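From: Hazel Quintanilla
To: teleop-users list
Subject: Re: [teleop-users] Demos by hand or by remote? (and how many)

Hi all,

Sorry for the slow answer, I had this half written in October and then Geddes ate my whole month. Quoting Holger so people don't have to dig:

> On the Pumari cell we've been doing everything by hand guiding so far.
> You grab the wrist, you walk the arm through the job, you save it. It's
> fast, but my insertions all have a little wobble at the end where I'm
> fighting the joints. Sorcha wants us to switch to remote control and
> start in simulation before we go near the real arm. Is it worth the
> trouble? And how many demos did you need before the thing started to
> behave? We have one operator and not a lot of patience.
>
> Holger Ekström

Short version: yes, I'd switch, and I'd listen to Sorcha about the simulator.

Longer version. We hand guided for a good while too, and I still like it for big, loose moves. You get a feel for where the arm doesn't want to go. But for placing anything into a rack the last bit is what matters, and that's exactly where your hands are in the way. I'd be leaning around my own elbow trying to see the slot. My demos had this sad little shuffle in them, and of course the policy learned the shuffle too (it was very faithful about it!).

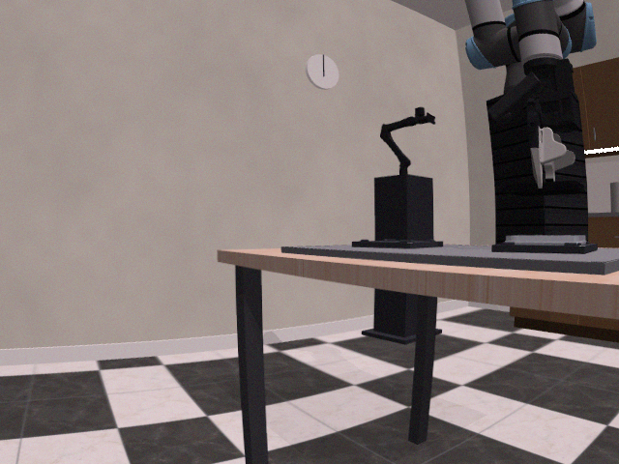

So we moved to a small leader arm on the desk, with the simulated cell on the screen. First day was awful. I kept reaching for depth that wasn't there and I over-rotated everything. Agnes told me to slow down and stop steering with my shoulders, which sounds like golf advice but it helped a lot. After over 30 practice runs that I threw straight in the trash, my hands caught up and I stopped thinking about the leader at all.

A few things I wish I'd set up on day one, Holger. Put a pedal on start and stop. If you have to let go of the leader to hit a key, every recording ends with a twitch, and you'll be trimming twitches until you retire. Also reset the arm to a slightly different start pose each time. We didn't, and our first policy was great as long as the arm began in the one spot it had always begun in.
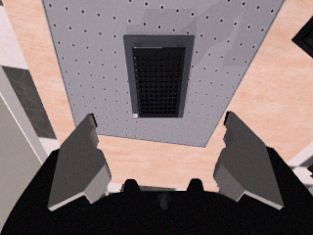

The other thing is what you show the operator versus what you show the policy. We let people fly with whatever view they like, but I make everyone do a few runs using only the views the policy gets. It's humbling. If I can't line up a part from those views, I have no business expecting a network to do it, and we moved one of our viewpoints because of that. Skye thinks we should go all the way and ban the free view completely. I'm not there yet – new people get frustrated enough as it is.

On numbers: for the rack job we kept 13 good demos in the first batch and it sort of worked, in the way that a shopping cart with a bad wheel sort of works. What moved the needle was adding 5 where I started badly on purpose, came in crooked, stopped, backed off and lined up again. You don't get those naturally from a careful operator. If your one person is very tidy, ask them to be messy for an afternoon.
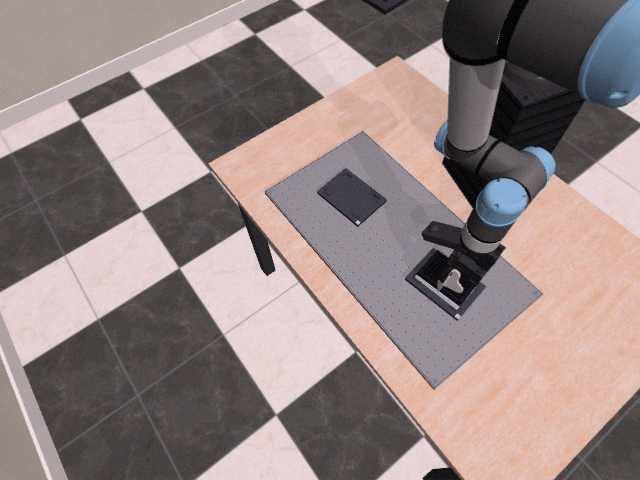

I'd keep each session short. I'm good for maybe half an hour on the leader and then I start rushing the approach, and you can see it in the velocity plots before I feel it myself. Coffee, walk, come back. We tag every run with who drove and what time it was, and the late afternoon ones are the first I look at when something's off.

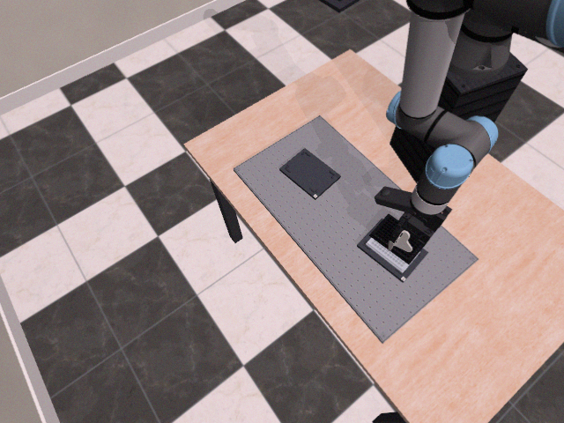
Camera placement was the part I argued about most with the Weltis folks, who like everything high and wide. A high side view is lovely for the overall layout. With two plates on the board, one bare and one carrying the rack, you can tell in a second which end the arm ought to be working at. For the fine part it's much less use, as the gripper hangs right over the rack and hides some of the grid you're trying to aim for. I'd want a view from the wrist for the last stretch, and I'd let the wide one do the boring job of getting you to the correct plate.

As for carrying it over to the real arm, I can only speak for ours. We recorded a handful of real demos by remote and mixed them in with the simulated ones, and I wouldn't skip that step. Contact is where the simulator flatters you. Parts that slide in nicely on the screen will catch on a real edge, and your operator needs to have felt that at least once.

If it's useful I can send you our pedal wiring and the script that does the random start poses. It's ugly and has Aluvance names all over it from an older project, but it runs. Which leader are you planning to use, by the way? If it's one of the really light ones, clamp it down before you do anything else.

Hazel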